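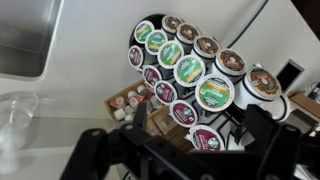 Travel Writing, Unit 2: The Short Trip Post
Handout for the Friday group, 2023-06-30
Instructor: Karim Hijazi

Read the Urkcombe piece before you read this. It runs to 400 words and covers a weekend: a train ride, a rented room, one long walk and a bad dinner. Mark every place where the writer gives a time, a price or a distance.

1. Where to start

Most first drafts start with packing. Cut to the first thing that could only have happened on this trip. In the Urkcombe piece that is the bus driver refusing a large bill. The train ride comes later, in one sentence, and loses nothing by it.

2. Getting there

Travel days are dull to read when told hour by hour. Give the departure, the arrival and one thing in between. If the ride took 103 minutes, say so once and move on. Readers planning the same trip want the number — they don't want the delay announcements.

3. The place you stayed

Say what street or part of town it was in and how far you had to walk for breakfast. Noise, stairs and hot water matter more than decor. Compare the two lodging paragraphs in the packet, Skasunance and Shboul. The Shboul one is shorter and tells you the front door sticks.

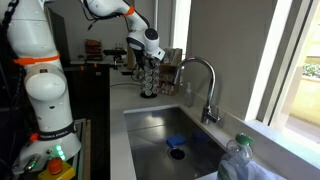 Prices belong here too. Write the amount you paid, in the currency you paid it in, and the month. A room that is cheap in June may cost double in August.

4. Side trips

Trirnard gets a single paragraph in the sample post, though the writer spent most of a day there. Discuss in pairs: is that enough? Look at what was kept (the ferry, the closed museum) and what was dropped.

For next time

Write the opening 20 lines of a post on a trip you took with at least one other person. No weather in the first sentence. Bring two printed copies, double-spaced, with your name on the back.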